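Nundport Lost Property and Reuse Room
Minutes of the November meeting

Held in the sorting room at 7.15 p.m. Present: the chair, the secretary, the shoe table lead, the stores lead and six members. Apologies were received from the two members who cover the Mansilla collection point. The minutes of the previous meeting were agreed and signed.
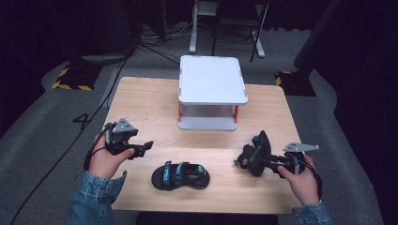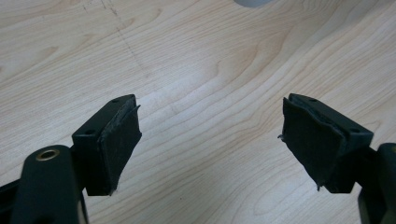

The wooden table

Minutes, page 63

1. Matters arising

The leaflet rack for the front door has been bought and put up. The second key has still not been returned by the printers and the secretary will write again. The heater in the porch has been looked at and needs a new thermostat. It was agreed to wait for a second price.

2. Footwear

The shoe table lead reported that footwear is now the largest single group of items handed in. Almost 600 pairs passed through the room between the spring and the end of October, most of them from the leisure centre and the ferry terminal. Sandals continued to come in well after the summer.

Members were reminded that pairs are to be laid on the table side by side with the soles down before anything is written on the ticket. Buckles should be left done up as they came in. Two single shoes were ticketed as a pair in September and had to be traced back through the book.

The black sandals with the teal-blue straps were discussed. The buckles were thought suitable for reuse. It was agreed that they be described in the book by the colour of the strap, as "black sandals" already covers too many entries. The same rule will apply to all sandals from now on. The stores lead asked whether the colour of the trim should go down as well. After some discussion it was left to the person writing the ticket.

Footwear not claimed after 12 weeks goes to the reuse rail. A proposal to shorten this to eight weeks was put and not carried. The view of the meeting was that people who come over for the season often write in late.

Action: shoe table lead to rewrite the card above the ticket book.

3. The table

The wooden table was generally liked. It is pale enough that dark soles and small buckles show up well on it. One member felt that it was too good for shoes and should be covered. The stores lead had tried an oilcloth in the summer and found that it slid about and held grit underneath. It was agreed to leave the top bare and wipe it down at the end of each session with a cloth and plain water. The spray cleaner is not to be used on it.

The small two-tier stand at the back of the table was considered. There had been a request to move it to the counter. Members who work at the table preferred to keep it within reach, and it will stay. Tickets and string are to be put away in the drawer at closing.

A quotation from Varkus for a waxed finish was read out. The meeting thought the price high and asked for a figure for the materials alone.

Action: stores lead to ask Varkus for a price for wax only.

4. Floor and lighting

The grey carpet was last cleaned in the spring. The hire shop can supply a machine for a weekend and the chair will book it for January, when the room is closed. Members are asked to look where they are walking near the cables and to keep bags off the floor on that side.

The far end of the room is dim in the late afternoon. Two members had found it hard to read the older tickets on the shelves there. A standing lamp was offered by a member and accepted with thanks.

Action: chair to book the carpet machine.

5. Tuvamby sale

The joint sale at Tuvamby hall raised less than last year, mainly owing to the weather. The hall has offered us the same table position in the spring. It was agreed to accept and to take only footwear, umbrellas and children's coats. Books did not sell and were heavy to bring back.

Prices for footwear will be marked on a string tag and not on the sole. There were complaints about stickers.

6. Mansilla collection point

A written report was received. The bin at Mansilla is being emptied once a fortnight and is often full by then. The stores lead will ask whether a second bin can be placed inside the door. We have 20 spare sacks which can go over with the next van.

Action: stores lead to speak to Mansilla and send the sacks.

7. Any other business

The kettle is to be descaled. The rota for December has three gaps and is pinned up by the sink. Members who can fill one should write in pen.

A request from the primary school to visit the room was welcomed. The secretary will suggest a morning in February.

The meeting closed at 8.50 p.m. The next meeting will be in January in the same room, after the carpet has been done.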